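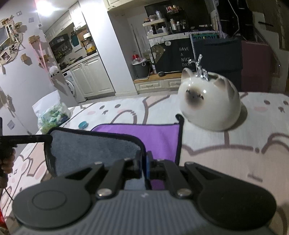 **26th March – cleaning cloths, table work**

Work today was confined to the small table with the cartoon-print cover. The purpose was to settle which cleaning cloth should be kept for glazed ornaments and which for general dusting.

The two-sided cloth, slate grey and fuzzy on one face and smooth purple on the other, is entered in the stores list as item 3586 (supplier: Lahlou). The grey face is to be used first, for dust, and the purple face for finishing. The black edging is stiff at the corners and should be kept clear of the glaze.

The cream cat pot is to be wiped from the ears downwards. The silver ornament in its opening is to be left in place and dusted separately with a soft brush. The brown shading on the face is part of the decoration and must not be rubbed.

Washing: 30 degrees, no softener. The Brumen cloths bought in August were washed at 55 and lost their pile – they have been moved to floor use.

Outstanding:

- fold and label the remaining cloths for shelf 28
- ask Lahlou for a price on a second pack
- table cover to be shaken out before the next session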